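Papers > Games and Players > Section 4

Dec 29, 2018
Angelovski

4.2 Player response to free updates

Kullora received two free updates during the study period. The first added a co-op mode for up to three players, and the second added cosmetic items only. We compared session logs from 631 accounts before and after each release. Accounts that had been idle for a month or more were counted as returning if they logged in twice within a week of the patch.

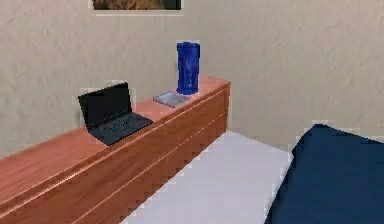 Figure 3a. Rendered interior with an open laptop on a long wooden cabinet.

After the co-op update, 41 idle accounts met this test. Most of them played the new mode first and then went back to the main story. The cosmetic update brought back fewer accounts, and their sessions were shorter. Players who already owned the Gaten expansion showed little change after either release.
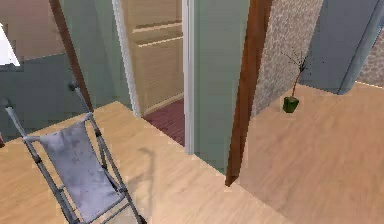

Figure 3b. Rendered interior with a folding umbrella stroller.

The publisher, Dornomex, also ran a discount in December, which overlaps with the second update. We could not separate the two effects from the logs alone. Patch size may matter as well, as players on slow connections often put off the download. Section 4.3 repeats the comparison using only accounts that made no purchase in the same month.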